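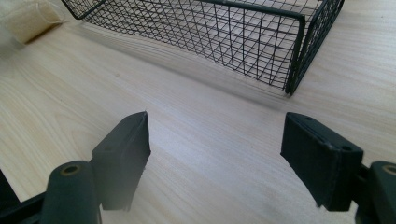
NEWS & ANNOUNCEMENTS

Teach it by hand: Prallora opens up its handheld gripper kit to small shops

WUSDALE, 19th February - Hi, I'm Tài Từ, and I run the teaching side of things at Prallora. I usually leave press releases to people who are better at them, but I've been bugging everyone about this one for so long that they finally told me to write it myself. So!

Starting now, any small workshop can order the Porkden, our handheld gripper for showing a robot how to do a job. You hold it, you do the task the way you'd normally do it, and the camera on the tool records what the fingers are up to. Those recordings are what the robot learns from. You don't write code, and you don't need the robot in the room while you do it (a big deal if your robot is busy, or still on a truck somewhere).

We've been doing our own demonstrations on a wood tabletop with a black wire basket, two dark finger pads out front, and a lot of coffee. Picking things up and putting them in a basket sounds like the dullest job on earth, I know. Try explaining to a machine how far to open before you reach, though, or how to come in over a wire rim without snagging it. Your hand already knows all that. With the Porkden you just show it.

Our first training set has 3212 demonstrations in it, recorded by 3 people. I did 541 of those myself and my wrist would like that on the record. We kept the slow ones and the clumsy ones where the task still got finished, and we threw out anything where the camera view was blocked the whole way through.

The other half of the news is remote control. Some jobs are just easier to teach on the real arm, especially when the reach is awkward, so we've teamed up with Shenoy, who make the remote station we use in our own shop. You sit down, take the controls, and drive the arm through the task while it records. Demonstrations from both tools save in the same format, so you can mix them - say, a pile of handheld ones for the basic motion and a few remote ones for the tricky corner.

We have 200 kits in the first batch. Each one comes with the gripper, a spare pair of finger pads, a charging stand and a printed guide that I wrote and that my coworkers made shorter. A second batch is planned for May.

If you're near Wusdale, come by and try it! We're keeping a table set up at the front of the shop, and you're welcome to bring your own parts, the weirder the better. Small shiny things are still hard for us, so please bring those too.

To order a kit or set up a visit, write to the Prallora front desk and put "Porkden" in the subject line. Press questions can come straight to me, Tài Từ, at the same desk.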